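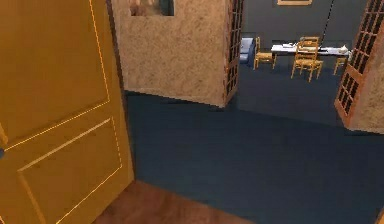 Jonction parquet et moquette sous une porte : quelle barre de seuil choisir ?

Forum Sols et menuiseries, posté par mirabelle_bricole

Bonjour à tous ! Je me suis enfin lancée dans le rez-de-chaussée et je m'amuse comme une folle. L'entrée est en parquet brun-rouge, le séjour en moquette bleu-gris, et entre les deux il ne reste rien : l'ancienne barre était tordue, je l'ai arrachée. J'ai passé la soirée dans le catalogue Jeltow et je suis perdue entre les barres plates, les barres à rattrapage de niveau et les profilés à griffes. Le parquet est plus haut que la moquette de 7 mm. Est-ce qu'une barre plate suffirait en appuyant un peu ? Et est-ce que je dois raboter la porte ? Je précise que je n'ai pas peur de percer, j'ai même acheté un foret exprès !

Réponse de pontdebois

Plate, non. Prenez du rattrapage de niveau, vissé. La colle sur moquette ça ne tient pas.

Réponse de grandpas_carrelé

Bienvenue au club des seuils, c'est le petit chantier que je préfère dans une maison ! Je rejoins la réponse précédente pour le rattrapage de niveau. Avec un tel écart, une barre plate va basculer à chaque passage et les vis finiront par prendre du jeu.

Chez moi j'ai posé le modèle en deux parties de Kendton : un rail vissé au sol, puis un capot qui se clipse dessus. On règle l'inclinaison au moment du clipsage et aucune vis ne reste apparente, c'est vraiment chouette à poser (et à regarder, je l'avoue, j'y suis retourné plusieurs fois le soir même).

Pour la méthode : mesurez entre les deux montants du bâti, au ras du sol, et encore une fois un peu plus haut, les bâtis anciens sont rarement d'équerre. Coupez à la scie à métaux dans une boîte à onglets, avec du ruban de masquage sur le trait pour éviter les éclats. Côté moquette, recoupez proprement au cutter avec une lame neuve et glissez le bord sous l'aile du profilé sans le tendre comme un tambour. Côté parquet, surtout ne vissez pas dans les lames ! Le bois doit pouvoir bouger. On visse dans le support, dans le joint entre les deux revêtements.

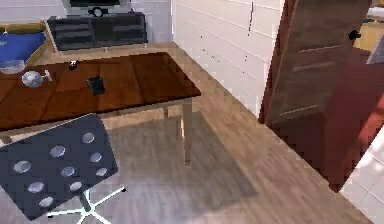

Pensez aussi à repérer les tuyaux avant de percer, un chauffage au sol est vite touché. Si c'est une dalle béton, des chevilles de 5 feront l'affaire, et un coup d'aspirateur dans les trous change tout pour la tenue.

Pour la porte, attendez d'avoir posé la barre. Glissez deux cartes en plastique empilées entre le capot et le bas de la porte fermée : si elles passent sans forcer, rangez le rabot. Sinon il faudra dégonder et enlever un peu de matière, en allant des bords vers le centre.

Réponse de lilas552

Coucou ! Même configuration chez moi, j'avais pris la Gezer adhésive en décembre parce que je louais et que je ne voulais pas percer. Elle a tenu deux mois côté moquette, après elle se soulevait et je me prenais les chaussettes dedans. Donc si vous pouvez visser, foncez ! Pour la couleur j'hésitais à assortir au parquet et j'ai finalement choisi un Grivberg laiton vieilli, j'en suis ravie, ça fait un joli trait dans le passage. Vous nous direz ce que vous aurez choisi ?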